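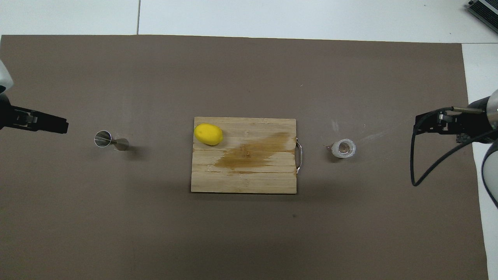
Parallel gripper closes unevenly on a steel jigger

Mhairi Guthrie
We are comparing two grippers at our Dutport laboratory. The task is to lift a double jigger lying on its side. At 70 per cent force it rolls before both fingers touch. Should we change the fingers or the controller settings?

Pranab Jayasinghe
Please reduce the closing speed first and keep the force at 20 per cent until contact. Approach across the narrow middle – the cups are poor gripping surfaces.

Murray Merrick
We use softer finger pads. They work well on lemons too.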